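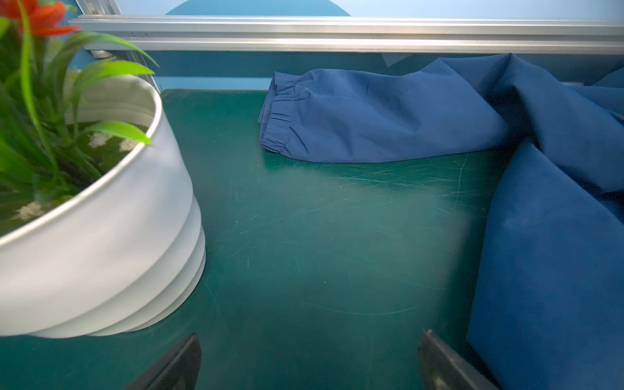
Blue clothing on a green work table, beside a potted artificial plant.

E-mail this article | Print this article

Mend it before you donate it

Every December the charity shop in Penham puts a sign on its back door asking people to stop leaving bags overnight. Every December the bags appear anyway. I sorted donations there on weekday mornings for two years, and I came away with an opinion that has not made me popular at dinner. Most of us give away clothes to avoid dealing with them, and we should deal with them first.

I don't mean the good stuff. A wool coat that no longer fits should go to a shop and be sold to somebody it does fit. I mean the trousers with the broken zip, the shirt missing its second button, the jacket with a lining that has come away at the armhole. These arrive by the sackful. The person who dropped them off feels generous. The shop has to pay for them to be taken away.

Last financial year the Penham shop took in 3372 bags. Of those, 1193 went straight to the rag merchant or the tip without anything from them reaching a rack. I kept the tally myself in an exercise book, so I'm confident in it. Plenty of what was in those bags was one small repair short of saleable. The shop had no one to do the repairs. There was a sewing machine in the storeroom, an old Londetti with a cracked foot pedal, and in my time it was used twice.

People tell me a repair costs more than the garment. Sometimes that's true. Haddad, the alterations place next to the chemist, charges $12 to replace a trouser button and reinforce the fabric behind it, and you can buy new trousers at the big shops for not much more. But a button is a job you can do at the kitchen table with a needle and the thread that comes in a hotel sewing kit. It takes less time than driving to the donation bin. A fallen hem is harder but not by much. I learned to do a slip stitch at 43 from a library book, and mine are ugly and they hold.

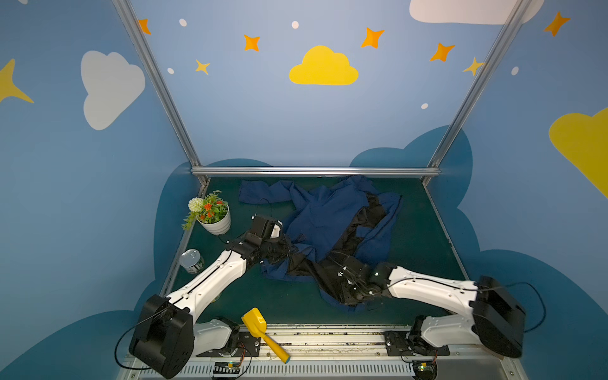
A navy jacket with a black lining.

Linings are where most people give up, and I have some sympathy. A jacket has an inside and an outside that were put together by someone who knew the order of operations, and once it's bunched up on a table it is hard to tell which layer belongs to what. My advice is to turn it inside out, put it on a hanger and pin the loose part while it hangs. Then sew what you pinned. The lining will sit properly because gravity has already done the fitting. If the cloth itself has torn and not just the seam, take it to someone like Haddad and pay the money.

I also think the shops could be firmer. The one I worked in was scared of offending donors, so it took everything and thanked everyone. A shop on the other side of the river checks bags at the counter and hands back what it can't sell. There was some grumbling in the first few months. The donations it gets now are smaller and far better, and its racks look like racks in a shop.

Councils have a part in this as well. Ours spent money on Fedo, a phone app that tells you where your closest clothing bin is. I've used it and it works fine. Finding the bin was never the difficulty. The same money would have paid for a mending table at the library one evening a week, with decent lamps, a couple of machines and a person who can show you how a zip goes in. I've put this to the council in writing and had a polite reply.

Some clothes can't be saved, and I accept that. Thin synthetic knits go at the seams after a few washes and there is nothing solid left to sew into. Cut those up for rags and use them under the sink. They were going to be rags regardless, and this way a charity doesn't pay the freight.

For everything else I'd ask for an evening. Go through the pile before it goes into the bag. Check the pockets, do up every zip, look under the arms. Set aside what needs fixing and fix it, and then decide whether you still want to give it away. I got three shirts and a good pair of work trousers back into my own wardrobe that way last winter, and the bag I finally took down was half the size I had planned.

Print this article | E-mail this article

Contact us | Copyright Penham Community Paper. All rights reserved. | Back to top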